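Re: second arm before the budget closes

Shanti Thakur wrote:
> Before I sign off on anything for the September round I would like to
> understand why the request has gone from one arm to two, and why there
> is now a line for compute that wasn't in the spring draft. The sheet has
> 51 rows and I can't tell which of them depend on each other. Could
> somebody also say whether the bathroom tasks really need hardware this
> year, or whether simulation will carry them? I don't want to buy fixtures
> that sit in the hallway like the Lorska bench did.
>
> One more thing. Mokska have asked if we still want the mounting plates.
> Their quote lapses at the end of the month.

Taking these in order.

The second arm is there for scheduling. With a single arm, every change of fixture stops all other work, and the bolts on the current base take most of a morning to get right. Two arms means one stays on the tabletop tasks and the other moves between fixtures. If you would prefer to cut it, the fallback is a quick-change base plate for the existing arm, rows 12 to 15. That gets back part of the lost time but leaves us with no spare when a joint goes in for service. Last year's service visit kept the arm out for five weeks.

Rows 20 through 31 all hang off the second arm: controller, cabling, the extra safety stop, the extended warranty, training for two people. Strike row 20 and the rest can go with it. I have added a column to the sheet that shows the parent row for each item.

Compute is new because the spring draft assumed we would borrow time on the Zulla cluster. Their queue is now full through the winter. The request is for one workstation with two cards, which is enough to run the bathroom set overnight at 800 episodes per object pair. I priced a version with 1000 and it needs a third card and a different power supply, for very little gain in what we learn.
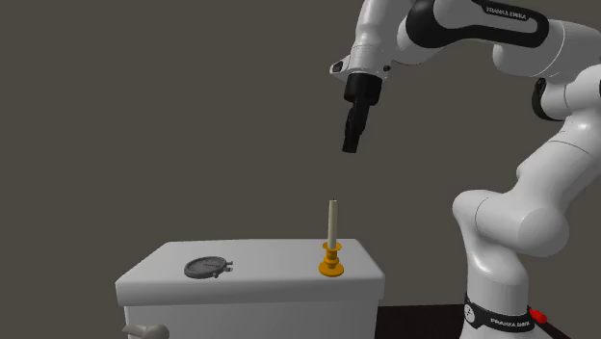
On whether simulation will carry the bathroom tasks: for this year, mostly yes. What we need to know first is whether the arm can reach across a narrow surface at that height without putting the elbow somewhere stupid, and how close together two objects can stand before the fingers foul one of them. Both are geometry questions and the simulator is good at geometry. It is poor at friction on glazed surfaces and at anything that tips over easily, so I would keep a small amount for real fixtures in the second half of the year.

Specifically, I propose we hold back the tank, the sink section and the cabinet (rows 33 to 38) and buy only the adjustable stand now. The stand is needed for the kitchen tasks anyway. If the reach results come out badly, we will want a taller base and the fixture heights will change, so ordering them early would repeat the Lorska mistake. That bench was ordered before anyone had fixed the arm position, and it ended up 5 cm too deep.

Household objects are a single line, row 40. Please leave it alone. It is small, it covers breakage, and every time it has been trimmed we have ended up claiming candles and kitchen timers as expenses one receipt at a time.

Mokska: yes to the plates, but only two, and only in the thicker stock. The thin ones flex when the arm is stretched out and the calibration drifts. Wan can cut them too, at a slightly lower price, but they want drawings in their own format and I do not have a day to redo them. If the Mokska quote lapses the price goes up by some 5 percent, which still isn't worth the redrawing.

Summary of what I am asking for:

Approve now: second arm and its dependents, workstation, adjustable stand, two plates, row 40.
Hold: rows 33 to 38, review once the reach results are in.
Drop: third card, the Lorska bench extension, row 47 (duplicate of row 19 – my error).

If the total is still too high after that, take the extended warranty out before you touch the workstation. Without the workstation there are no reach results, and the held rows stay held.

I will be at my desk until 4 if anyone wants to go through the sheet. Please don't sort it by price again, the formulas break.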